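Courses > Baking and Pastry, Level 1 > Handouts > Unit 4: Enriched Yeast Dough

Unit 4. Enriched Yeast Dough: Notes for Students

In Unit 3 we worked with lean dough, that means flour, water, salt and yeast only. In this unit we add milk, butter, eggs and sugar. Please read these notes before the practical lesson and bring them with you, with your own remarks in the margin.

1. What the rich ingredients do

Sugar feeds the yeast when there is a little of it. When there is a lot, it takes water away from the yeast and the dough rises slowly. Butter covers the gluten and makes the crumb soft and short. Eggs give color and structure, and the yolk also helps the fat and the water to stay together. Milk gives a softer crust and a browner one.

For this reason an enriched dough needs more time than a lean one. Students often think the yeast is dead and they add more. Please do not do this. Wait first.

2. The class formula

One batch is enough for two loaves or one tray of rolls.

Bread flour, 700 g
Whole milk, lukewarm, 238 g
Eggs, three medium
Butter, soft, 120 g
Sugar, 67 g
Instant yeast, 10 g
Salt, 12 g

We weigh the milk also, we do not measure it in a cup. In baker's percent the flour is always 100, so the milk is 34 percent. Calculate the other lines at home and write them next to the weights.

3. Mixing

Put everything except the butter in the bowl and mix on low speed for four minutes. Let it rest for ten minutes. Then mix on medium speed until the dough leaves the side of the bowl. Only now add the butter, a spoonful at a time, and wait until each piece has disappeared before the next one.
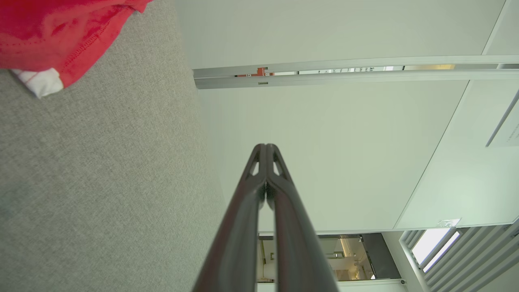

The dough will look broken in the middle of this stage. It becomes smooth again after a few minutes. Take a small piece and stretch it slowly between your fingers. If you can see light through it and it does not tear, it is ready.

4. First rise and shaping

Cover the bowl and leave it until the dough is almost double. In our kitchen in February this took two hours, in summer much less. For the Clerbridge plait we chill the dough overnight, as cold butter makes the strands easier to roll.

5. Baking

Brush with egg and bake at 350 F. Rolls need 18 to 20 minutes and loaves 35. The center should be at 190 F. If the top becomes dark too early, put foil over it loosely.

For next time: read Unit 5, and scale the formula to 2,000 g of flour.

© Prekum Baking School | Contact the course office | Back to top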